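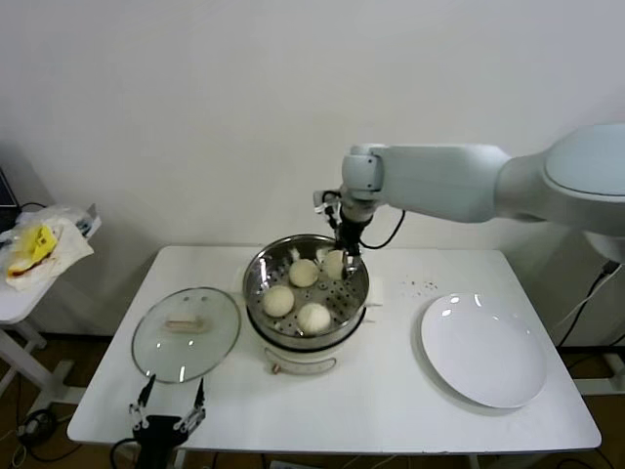

Sernismont Community Kitchen
Monthly equipment and safety check
Date: 14 Jan 2019

1. Exit door and hallway
OK. Door opens fully. Boxes of paper towels moved back to the storeroom.

2. Fire extinguisher
OK. Needle in the green. Tag is good until November.

3. Power cords and plugs
Needs work. Cord on the Stekodero mixer is worn near the plug. Mixer unplugged and tagged. Do not use until the cord is replaced.

4. Countertop steamers
OK. Trays clean, no scale in the water tanks. Keep them clear of the wall outlets when running.

5. Refrigerator, Koo upright
OK. 38 on the inside thermometer. Door gasket has a small split at the bottom corner, still sealing. Look at it again next month.

6. Hand sink
Needs work. Hot water takes about 2 minutes to arrive. Soap and towels stocked.

7. Floor
OK. Mat by the dish sink was curling at one end and has been turned around.

8. First aid kit
Needs work. Burn gel is out of date. Bandages low. Order both from Drokumano, same account as before.

9. Gas shutoff
OK. Handle turns freely. Label is fading and should be reprinted.

Open items: 3, 6, 8. Copy of this sheet goes in the binder in room 406.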